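Budgeting for a kitting robot: hands or grippers?

Started by dhofstetter, 14 replies, page 1

dhofstetter
Right, I've got until the end of March to put a number in front of the owners and I'm far too excited to be sensible about it. We do kitting for small assembly jobs, mostly trays of covers, fittings and boxed bits going from shelf to bench. One shift, two people. I want a two-armed machine. Question is whether I budget for proper fingered hands or save the money and go with parallel grippers. Quotes in so far from Beltetti and Trunlow, Vivport still "preparing theirs". What did you all forget to put in your budgets?

touran_f
Spares! Fingers, cables, the lot. We set aside nothing for spares in year one and I had to go begging in the second. Still the best thing we've ever bought, mind.

Vratislav P
Grippers. Every time. You can make your trays fit the gripper for the price of a few printed handles. Our changeover to handled trays was 168 trays and it took a Monday and a bit of the evening. Hands are lovely to watch but you're paying for joints you won't use.

touran_f
Disagree, Vratislav. That works if you own the trays. Half of ours come in from customers and go back out again, and they'd have a fit if we screwed handles on them.

dhofstetter
Ours are mixed, annoyingly. Maybe a third belong to customers.

Vratislav P
Then decant into your own. It's still cheaper.

touran_f
And who does the decanting? You've just hired somebody to feed the robot.

genji_m
We went for hands and I'd do it again tomorrow. Plain rimmed trays, no handles, no fixtures, and the shelving is the same yellow stuff we had before. What I'd budget more for is time. I put down 2 weeks of setting up and should have tripled it, mostly for mixed loads where things can slide about. Typical load for us:

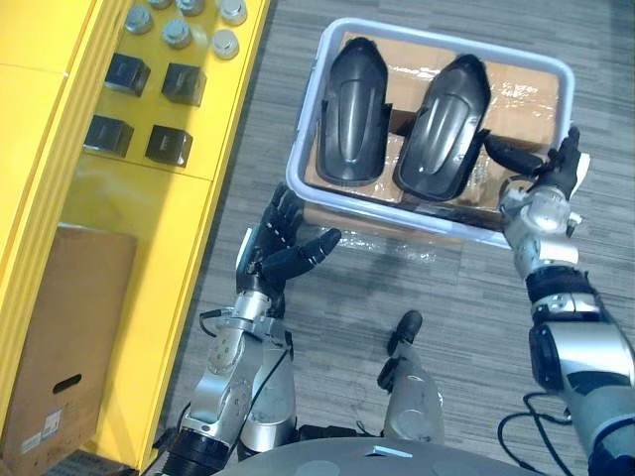
Wrapped box with two black covers on top, right hand on the rim.

dhofstetter
Oh that is brilliant, Genji. Loose covers on shiny wrap is exactly what I lie awake over. How many tray moves do you get through?

genji_m
Best day so far was 938. A normal one is about 500, and I'd plan on the normal one. Ask each supplier to run your own ugliest tray before you sign anything. Mersha did ours while we stood there with a flask of tea.

Vratislav P
Fair enough, it's a nice setup. I'd still want to see the same load priced with grippers and a lipped tray.

dhofstetter
I'll ask for both prices then. Touran, what did you end up putting aside for spares, as a share of the purchase price?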